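September, 21.40

Suturing again today, on the red tissue. Thread cut to 120 mm, bites 5 mm from the edge. I tied off each stitch before starting the next and left the ends short. The curve of the needle still wants more wrist than I give it. 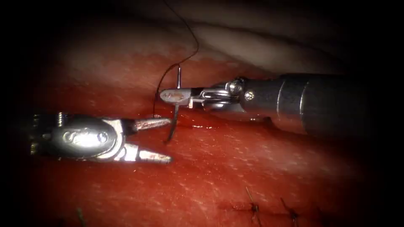 Hernán Yupanqui thinks I grip too near the tip. He may be right. Moved the hold back towards the middle of the curve and the exit point wandered less. Tension on the second throw remains uneven. Notes copied to the Worngate folder, page 46.

Reorder thread tomorrow.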